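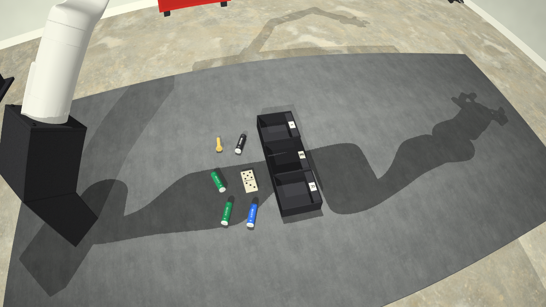
Le poste de tri en simulation : le bras, le bac à trois cases X, E et R, des piles et un domino.

Lovar Tri, essayé pendant un mois à l'atelier
Par Viola Carbone, jeudi 6 octobre 2022

Chez Primska, nous recevons des jouets usagés et nous séparons les piles du reste. Quatre personnes le faisaient à la main. Depuis la fin de l'été, un bras blanc travaille à côté d'elles, et je dois donner mon avis sur le logiciel qui le commande.

Le simulateur est la meilleure partie. On y prépare le poste avant de toucher à la vraie machine : le tapis gris, le bac, les objets posés en désordre. Les lettres du bac se changent en deux clics. J'ai apprécié que les ombres soient calculées, car notre lampe gênait beaucoup la caméra. Le manuel, par contre, est traduit trop vite et j'ai dû relire certaines pages trois fois.

Sur 1 023 objets passés pendant la dernière semaine, 913 sont arrivés dans la bonne case. Les autres demandent une main humaine, surtout les petites pièces de forme irrégulière.

Pour l'équipe, le changement n'est pas petit. Afia Quartey a moins mal aux poignets, mais elle trouve les journées plus longues, parce qu'elle surveille au lieu de trier. Lionel Nuttall a appris à corriger les scènes et il ne veut plus revenir au tapis. Personne n'a perdu son poste. Je regrette seulement que la formation, facturée 1 000 euros, ait été prévue pour une seule personne.

Ma note : 7 sur 10. Je conseille de demander une deuxième place de formation avant de signer.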